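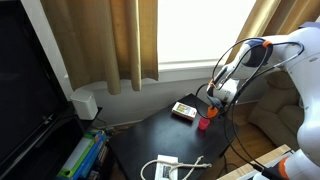 Forums > Remote Sensing & Mapping > Inland Water

Satellite weed maps for Suvdale reservoir, worth paying for?

reedbed_rod
Our lake association has been offered a yearly map of the submerged weed in Suvdale, made from satellite pictures. The firm is called Wurow. Their sample map looks lovely, all greens and purples with a legend for pondweed, milfoil and bare mud. I'm suspicious of anything that looks that good. The water is the colour of strong tea for half the year and I can't see my own oar blade. How is a satellite meant to see the bottom?

Has anyone here had one of these done and then gone out in a boat to check it?

Cludby
Short answer, it can't see the bottom in tea. Ask them what water depth they stop at and what they do past that line. If the whole lake is coloured in, shore to shore, somebody filled in the rest by guessing. A proper map has a big grey patch marked "no data" and the sales people hate it.

milfoil_mum
Bit harsh. We had one done for a clear lake up north and it picked out the weed beds along the eastern shore very well. I've swum through most of them and can vouch for it.

Cludby
Clear lake. He said tea.

milfoil_mum
I can read, thanks. He also said half the year. So get the image taken in the other half.

reedbed_rod
The clearer half is winter, and the weed has mostly died back by then. October is about the only month when you get some of both, and it's cloudy.

S. Benmoussa
I do this sort of work (coastal mostly, some lakes) so take my view with whatever salt you like. Depth limit is the first question, Cludby is right there. The second is how many ground points they used and who collected them. The third is whether the points used to check the map were kept apart from the points used to make it. I've seen reports where they were the same points and the accuracy came out wonderful.

Also ask if telling pondweed from milfoil is a real class or a hopeful one. With four or eight colour bands, through two metres of brown water, I wouldn't put my name to it. Weed or no weed, in the shallows, maybe.

reedbed_rod
Thanks Salma. Went back to the brochure. It says 181 ground points, "collected across comparable sites". It doesn't say any of them are in our lake.

S. Benmoussa
Then you should assume none are until they tell you otherwise in writing.

tinny_and_a_rake
We've got 300 hectares to keep an eye on and we do it with a double-sided rake on a rope and a handheld GPS. Throw, drag, write down what comes up. Takes a long weekend. It isn't pretty but I know what species I've got because it's hanging off the rake.

milfoil_mum
And you know what's at the spots where you threw it and nothing about the spots in between. That's the whole reason people buy maps.

tinny_and_a_rake
Fair. But the bits in between on Rod's map might be made up, and mine are honestly blank.

Ng
Has anyone mentioned sonar? A cheap fish finder that logs its track will give you plant height in any colour of water. You still need the rake for species. We ran lines across ours at walking pace and the edge of the weed came out nowhere near where the old paper chart from 1968 had it. I'm not claiming the weed moved, mind. I wouldn't trust whoever drew that chart either.

Cludby
Sonar struggles in the really shallow stuff, where the prop is chewing through the weed anyway. That's the one zone where the satellite might do better.

Ng
Agreed, and I'd still walk the edge in waders first.

reedbed_rod
I rang Wurow on Tuesday. The depth limit is "site dependent". I asked what it was for our site and they said they'd know after processing. So we'd pay to find out whether it works. I've asked for a price on one bay only, with our own rake points held back until their map is delivered. They went a bit quiet at that but said they'd get back to me.

S. Benmoussa
That's a sensible way to test it. Spread your points over the whole bay, including the boring mud, and don't send them a single one early.

milfoil_mum
Post the result either way please, even if I turn out to be wrong.

reedbed_rod
Will do. Tinny, what weight of rope do you use on that rake? Ours keeps floating.

tinny_and_a_rake
Rope's fine, your rake's too light. Cable tie a sinker to the head.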